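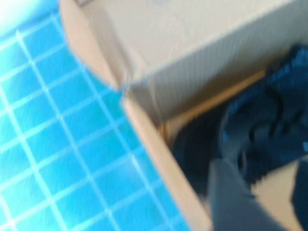 Tips for sharing a packing bench with a robot arm

Start with the box. Before the arms came to our returns room at Trarnitz, a carton could be any shape it pleased, because a person with two hands will forgive a carton nearly anything. The arm forgives very little. Its finger goes in over the side wall, and if the cloth inside is bunched up against the cardboard, like the navy piece in the box here, it has folds to deal with as well as walls. Open the flaps all the way and crease them back hard with the heel of your hand. A flap that springs back will do it at the worst moment, and you'll be the one called over.

Break in new cartons the same way you'd break in a new paperback. Bend every fold past where it wants to go, twice. I do mine while the coffee machine warms up at six.

A word on clothes. We used to fold returns to look nice. Now we fold them to be picked up, and those are different skills, and I was only ever praised for the first one. Leave a ridge in the middle you could pinch with two fingers. If you can't pinch it, don't expect the machine to.

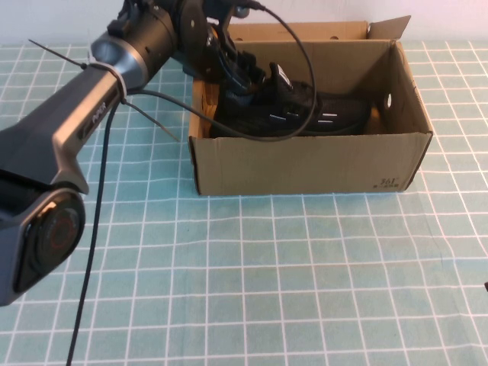 Cables are the part of automation the brochure leaves out. Ours from Billent came with a very handsome brochure. What you live with every day is the wiring, and your best friend there is the plain white cable tie, same as the one around this arm, long tail and all. Snip the tail flush if you have sleeves you're fond of. Leave some slack near the joints, or the first big reach will find the shortage for you. And keep your mug well away from any cord that hangs down to the tabletop. I have replaced one mug and one keyboard.

Wipe the bench cover at the end of the shift with a damp cloth and a drop of dish soap. No spray polish. It makes everything slide, including shoes, including the box the shoes are supposed to go in. Tape residue comes off with a dab of cooking oil, then soap again to get rid of the oil.

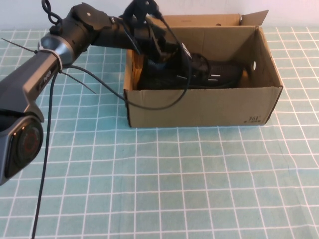
Shoes are their own department. On a good day Moura sends us 157 pairs, and every one has to go in its box facing a way that somebody upstairs has decided is correct. Pick a direction and stick with it for the whole batch; toe to the right, like the black one under the gripper, is as good as any. Mixed directions slow the line down, and then you get a chart about it. Pull laces snug and tuck the ends inside before the shoe goes anywhere near the arm. Loose laces catch on things, then you have a shoe that leaves with the arm.

If you want tissue in the box, put it in flat. Scrunched tissue looks generous and behaves like a spring.

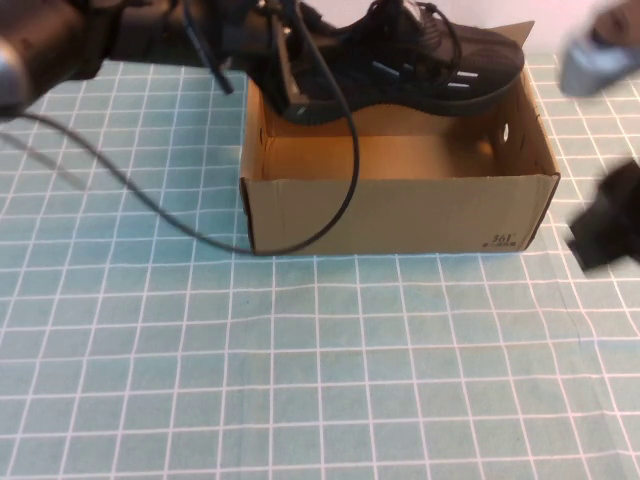 As for what's changed for those of us still on two feet: less lifting, more watching. My back is better and my patience is worse. The old job was 585 boxes a shift and sore thumbs. The new one is nearly 851, with 3 of us minding the arms, and the tiredness has moved up to behind the eyes. Look at something far away every so often. The loading dock will do. There's usually a pigeon.

Get a stool with a footrest. Ask for it in writing. Ours took until December.

Learn where the stop button is with your eyes shut, and don't hang your jacket over it. And don't straighten a crooked box while the arm is moving, however much it bothers you. It will bother you a great deal. Stop the arm, fix the box, start the arm.

Keep a marker, a roll of wide tape and a box knife in a tin at your end of the bench, out of reach of the machine and the night shift. The Hosness scanner lives in there too, now that it has been packed and shipped to a customer once.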